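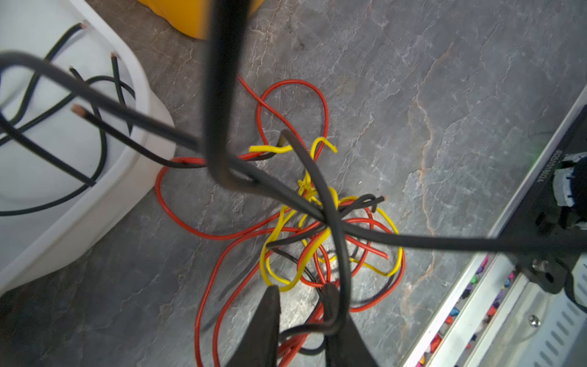

Chelsea Treloar
Please first look at the plug of the old radio before you buy any cable, the answer depends on it.

Posted in: Home & Repairs > Cables and Leads

Solange Batista
My radio is a Boltis from my uncle and the lead is stiff near the plug. I would like to replace it – is 2 metres too long?

Paiva
Mine is 9 years old and still good.
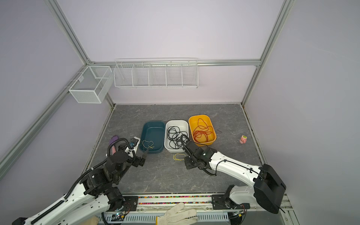

Can I join a new piece to the old lead with tape? It is safer to change the whole lead, and a repair shop will do it while you wait.

Chelsea Treloar
2 metres is fine. Do not keep it coiled under a carpet, and unplug the radio before you open it.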